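Alonwood kitchen handling work: progress report for October
To: Jasmina Stan
From: Noemi Abernathy

Most of the month went on the fault we told you about by phone. The arm kept pressing after its target was already resting on a surface, and the force limit did not stop it. We have held back all hardware runs until it is fixed, and are working in simulation only.

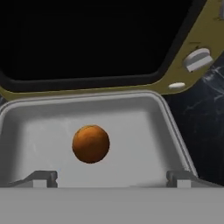
The fault sits in the contact check that Ocampo wrote for us in the spring. When the arm reaches into an open container, the check compares the planned depth with the measured one, and if the two disagree it is meant to halt. It was reading the depth from the previous step. We have been testing it on single objects with plenty of clear floor on every side, like the orange ball in the grey basin, so that a wall touch can't be mistaken for an object touch. In 126 trials the old check failed to halt in 30. The corrected check has not been through the full set yet.

Drawers are the second part of the problem. A drawer moves when it is pushed, so the excess force is partly hidden and the log looks clean. 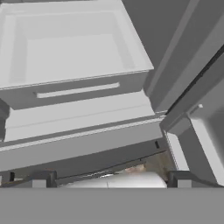

For that reason we no longer accept a clean log as a pass. Stostik has agreed to let us record joint effort as well, and the first files are on the Urnedix server. They still need sorting.

The delay stands at two weeks. We ask that the hardware milestone be moved by the same amount. No extra money is needed. The revised test sheet will follow when the full set has been run.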